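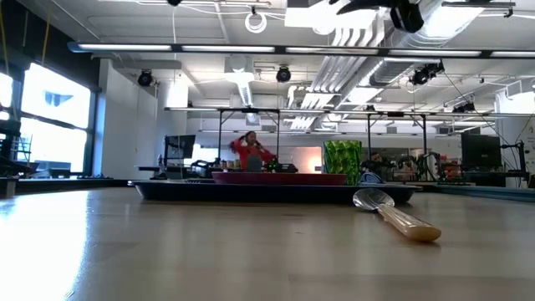

A tray with a red dish and a green glass on it, spoon alongside.

Delell Table Setting and Clearing Kit

I put this kit together because I got tired of people asking me whether robots can do the dishes yet. My answer used to take most of an evening. Now I hand them a tray and a spoon and say, go ahead, see how far your machine gets!

So, can they? Sort of. A decent arm will pick up a glass all day long if you leave the glass where it expects it. Move it over a little, or set a dish next to it, and things get interesting. Spoons are the worst - they're flat, they're shiny, and there's hardly anything to grab until you get hold of the handle. I've watched very expensive equipment push a spoon clear across a table and then close its fingers on nothing (I may have cheered the spoon on).

What you get is everyday tableware in 67 pieces, mostly dishes, glasses, spoons and trays, plus a printed booklet of 56 chores. The early ones are easy, like moving a dish from the table to a tray. The later ones get mean. Setting a full place for dinner is near the back, and clearing it again with the glass still half full is on the last page.

Eetu Niskanen at Hirvonen tried the first version and sent me a long list of complaints, nearly all of them fair. The booklet now tells you where everything starts, and there's a blank column for writing down how many tries each chore took. Please fill it in, even on the bad days. I'd rather read an honest page of failures than watch one lucky video.

Would I buy a machine to clear my own table? Not yet. I can do it in 2 minutes with the radio on, and I don't need anybody standing by the stop button. For carrying the same tray between the same two spots in a shop, though, I think we're pretty close, and that's where I'd spend money first.

Kit contents: 67 pieces of tableware, chore booklet, score sheets
Chores: 56, sorted easy to hard
Storage: 4 stackable bins with lids
Arm and gripper: not included
Works with: any arm that can reach across your table
Spare pieces: sold singly through Comness

Replacement glasses are back in stock, and you can order up to 4 at a time. Page last updated Monday, February 12, 2018.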